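Talks > Community Evenings > Notes

21/08/2023
By Dwight Petrenko

14 shares | 3 comments

Speaker notes: Getting Started with Twisty Puzzles After Fifty

Slide 1. Welcome

Thank the library for the room. Say who I am: I started cubing at 58 and I run the table at the Lusumeck Street branch. Ask for a show of hands: who has ever solved one? Who had one as a kid and gave up? Most hands go up on the second question. Tell them I was in that group for a long time.

Remind people that the handout has the moves on the back, so they don't have to copy them down.

Slide 2. What the talk covers

How the cube is built. How beginners solve it. How to practice without getting fed up. Which cube to buy. Questions at the end, but stop me if a word makes no sense.

Slide 3. How the cube is built

Pass around the one I took apart. The center pieces are fixed to a core and only spin in place. That means the center tells you what color a face is going to be. Wait here. People who peeled the stickers off as kids usually want to tell you about it. Let one person tell it.

Edges have two colors, corners have three. An edge can never go into a corner spot. When I learned that, I stopped thinking about stickers and began thinking about pieces. It took me a week to really see it that way, so don't hurry this slide.

Slide 4. Reading the moves

R is the right face turned clockwise, as if you were looking straight at that face. R with a little mark after it is counterclockwise. Same for L, U, D, F and B. A 2 means a half turn. Have everyone hold a cube and do R, then R back. Then U, then U back. Do it again for the people who turned the wrong way. Left face turns cause the most trouble.

Do not teach slice moves tonight. I did that in June and lost the back row.
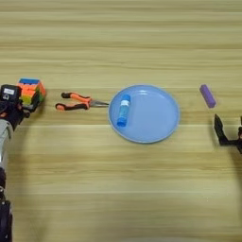 Hervé Deschamps stopped me at this point the first time I gave the talk and asked why he had to learn letters at all, when his granddaughter had shown him the moves by hand and he remembered them fine. I told him that if it works, keep it. The letters help when you want to look something up. He has learned the first two layers without them.

Slide 5. The beginner's method

Layer by layer. White cross first, then the white corners, then the middle edges. Flip the cube so the finished part is on the bottom. Then the yellow cross, then put the last pieces where they belong.

Point out that the white cross has to match the side centers too. A white plus sign alone is not enough. Show a bad cross and a good cross side by side. Give them two minutes to find the difference.

For the last layer, say plainly that they will be repeating a sequence that seems to wreck everything. It comes back together if you finish it. If you lose your place in the middle, you start over. I still do this when the phone rings.

Slide 6. Practice

Fifteen minutes a day is plenty. Learn one step and stay on it until you can do it while somebody is talking to you. Keep the sheet next to you as long as you want it.

Timing: you don't have to. If they ask, tell them my first timed solve took 485 seconds and I was happy with it. A month later I had it down to 362. My best now is 90, and that was on a lucky night. Chanida Thongsuk has gone well under that and she will be at the back table afterward if anyone wants to see how she holds her fingers.

Sore hands: a stiff cube is usually the cause. Turn with the fingertips and put it down when your thumb aches. Anyone with arthritis should try a bigger cube before deciding it isn't for them. We have one at the table.

Slide 7. Which cube to buy

Pass around the Drasberg and the Roltis. The Drasberg is looser and cuts corners better. The Roltis is slower and I like it for learning. Either one will do. Old ones from the attic turn badly, and a drop of silicone lubricant helps only some of them.

Don't buy the tiny keychain kind to learn on.

Slide 8. If it can't be solved

If one corner is twisted or one edge is flipped at the very end and nothing else is wrong, the cube was put together wrong, or a corner got turned in its socket. You can't fix that with legal moves. Take it apart and rebuild it solved. Eugénie Pons fought with hers for nine days before she brought it in. Hold up the loose corner so they can see how it seats.

Slide 9. Questions

Likely ones: Is it math? (A bit, but you don't need any.) Can I be too old? (No.) What about the bigger ones, four by four and up? (Later.)

Sign-up sheet is by the door. Collect the loaner cubes before people put their coats on.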